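The Farnetora Ropeway

Supply and Evacuation on a Mountain Front

Markos Vrettos
Translated by Sofia Mavromatis
Maps by Achilleas Tsolakis

Paperback, 174 pages
Publisher: Jotosano
Series: Jotosano Military Supply Studies
Language: English
Available from 2nd July

Overview

The Farnetora ropeway was a military cable line built in the First World War to supply a garrison that could not be reached by road for much of the year. It carried ammunition, food, firewood, and mail up to the Rakine ridge, and it carried wounded men down. Most histories of the sector give it a paragraph. This book covers the line from the first survey to the removal of the cable, using engineer company diaries, loading ledgers, and medical transport returns.

Vrettos treats the ropeway as a working system. He starts with the ground: slope, rock type, snow load, and the angles from which the enemy could see the line. Later chapters deal with the towers, the drive station, the crews, and the daily schedule. Combat is described where it affected traffic. Readers looking for a general account of the Alpine front should start elsewhere; a short reading list is given in the introduction.

The central chapters concern load. The ledgers record the weight and class of each car, the time it left the lower station, and the initials of the man who received it. From these the author rebuilds the September offensive as a supply problem. Cars were rated to carry up to 121 kilograms, and the rating was often ignored. Chapter 5 compares the written limit with the weights entered in the ledgers and lists the stoppages recorded on the same days.

Evacuation is covered in its own chapter. A stretcher car was longer than a freight car and could not pass one at the middle towers, so each casualty movement closed the line to supplies. The orders on who decided when to close it changed several times. The texts of those orders are printed in full, with the translator's notes on rank and abbreviation.

Contents

Introduction: Sources and Terms
1. The Ground Below Rakine
2. Survey and First Construction
3. Towers, Cable, and Drive
4. The Crews
5. Loads and Limits
6. The September Traffic
7. Stretcher Cars
8. Winter Operation
9. Dismantling
Appendix A. Station Equipment Lists
Appendix B. Evacuation Orders
Notes
Bibliography
Index

Maps and tables

Two folding maps are bound in at the back. The first shows the full route with tower positions numbered from the lower station. The second shows the upper station, the gun positions, and the footpaths used when the line was stopped. Contours are in meters. Tables use metric units throughout, and the original units are kept in quoted documents.

About this edition

The English text follows the second printing of the original, which corrected the tower numbering in Chapter 3. Place names are given in the form used on the wartime maps — modern forms are in the index. The foreword by Sumeya Yilma is new to this edition and discusses the survival of engineer records in general. The color plates of the earlier hardback have been left out.

The notes are at the end of the book, grouped by chapter. Ledger references give volume and sheet. Where a sheet is damaged, the reading is marked in the note and the figure is left out of the tables.

About the author

Markos Vrettos is a retired civil engineer who writes on military transport. His earlier book for the series, The Brekke Depot, dealt with rail transfer yards behind the same front. He has walked the ropeway route in both directions and recorded the remaining tower footings, which are listed in Chapter 9.

Format and ordering

Binding: sewn paperback with flaps
Paper: uncoated, cream
Maps: 2, folding
Index: names, places, and units
Editor: Markos Makris

Single copies ship flat in a card mailer. Library orders can be supplied with a plain laminated cover on request. Desk copies are limited to instructors who have adopted the book for a course. The Brekke Depot may be added to the same order at the combined shipping rate.
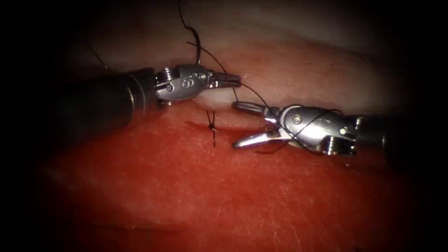

Two robot arms above a pad of soft tissue.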